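3.2 Setting and data

The study took place in the day surgery unit at Edport, which has two theatres and one shared preparation room. Records were kept for 365 days, ending in December. In that time the unit carried out 436 minor procedures that needed a full instrument count before and after. Procedures that used only single-use packs were left out.

Counts were written on the paper form already in use at the unit. Two of the authors (Oyelaran and Sharifi) copied the forms into a spreadsheet separately, and differences were settled by going back to the original sheet. Where the handwriting could not be read, the entry was marked as missing.

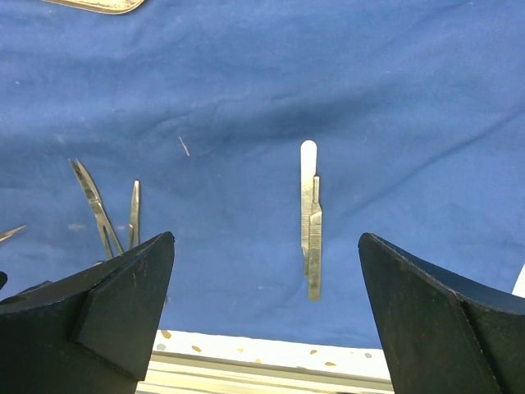
Figure 2. Scalpel handles without blades, on a blue cloth.

We treated a count as disputed if the second person wrote down a different total from the first, even when the two agreed a moment later. This is wider than the meaning used by Onyeka and Org in their work at Ladum, where only counts still open at the time of closing were included. Our rates should therefore not be set directly beside theirs.

Staff were told that the forms were being studied but did not know which entries would be compared. Handles and blades have separate lines on the form. Some staff entered a handle with its blade as one item during the first weeks, and these forms were kept in the main analysis but removed from the check reported in Section 4.3.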